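5.3 Failures at the fingertips

The two failures that cost us the most time had little to do with the policy, the network or any of the other parts we had budgeted for worrying about. Both began at the pads of the hand-held gripper, and both were found late, by people looking at the recordings for some other purpose.

The first concerns grasps of things that were not there. Our household recordings for Usora were made in lived-in rooms, on whatever surface the resident offered, and several of these surfaces were decorated. A policy trained on the first batch did well on plain tabletops and then, on a cloth printed with food, closed the fingers with great confidence on a picture of fruit. The arm pressed down, met the mattress underneath, and went on pressing. The force limit should have stopped it. It did stop it, after a delay that Segundo Sánchez later traced to a smoothing filter whose window had been set to 50 samples in place of 9. The filter was behaving exactly as written. The person who wrote it is an author of this paper and has asked to be thanked for his candor.

We had assumed that a soft surface was the safe case. A hard table gives a sharp rise in force and an early stop, while a bed gives way politely and lets the fingers travel. By the time the limit tripped, the pads had gathered a fold of cloth, and the lift that followed took the cloth with it and everything resting on it. The damage was limited to one cup, which was real, and which had been parked at the bedside by the operator against written instructions. Colleen Melnyk, who wrote the instructions, has been gracious about this.

Figure 7 gives a sense of how little separates the good targets from the bad ones in recordings of this kind. The printed items sit nearer to the fingers than most of the real ones, and they are, if anything, better lit in the mind of a network that has learned to like round, bright things. The real packets are clear, crumpled or partly inside a box.
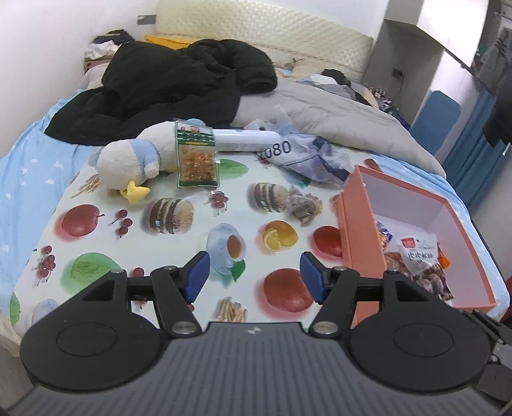 Figure 7. View from the hand-held gripper over a food-print cloth on a bed. The large orange-red fruit between the blue-tipped fingers is part of the print; the plush duck, the snack packets and the open pink box are real.

Mei-kuen Chuang proposed the obvious remedy, which was to drop all recordings with printed cloths. We tried this in March and got a policy that had never met a printed cloth and was, as one might guess, no wiser about them. We then went the other way and kept every such recording, adding a label for whether the fingers closed on an object or on the surface. Labeling 1,000 clips took longer than collecting them. In repeat trials in the Vindthorpe test room, the false grasps became rare enough that we stopped keeping a special bucket of spare cups.

The second failure was duller and, in our view, more serious. On the Nara unit one of the fingertip pads had begun to peel from its backing. In the recordings this looked like nothing at all: the pad stayed in view and moved with its finger. Under load it slid by a few millimeters, so that the width reported by the encoder and the width at the object no longer agreed. The policy learned from this a habit of squeezing slightly too hard, and carried the habit over to a gripper with perfectly good pads. Thirty grasps of a thin snack bag were enough to show it, and to leave crumbs in the linkage.

Yesenia Montoya found the cause by pulling on the pad. No log, dashboard or automatic check had suggested doing so. We have since added a pull test to the start of each session – it takes less time than logging in – and a session is now marked unusable if either pad moves. Wellington Xavier went back through the earlier Colombo sessions and set aside those recorded between two pad changes where the state of the glue could not be known. This cost us a good part of the early data, and we would have liked to find a reason to keep it.

Two matters remain open. The shorter filter window stops the arm sooner on soft surfaces but also produces false stops when the fingers brush a pillow or a heavy blanket, and operators have complained that the arm is now timid. We have left it timid. We also have no check for a pad that holds during the pull test and lets go an hour later. The present advice to operators is to stop if a grasp feels wrong, which we know is not a specification.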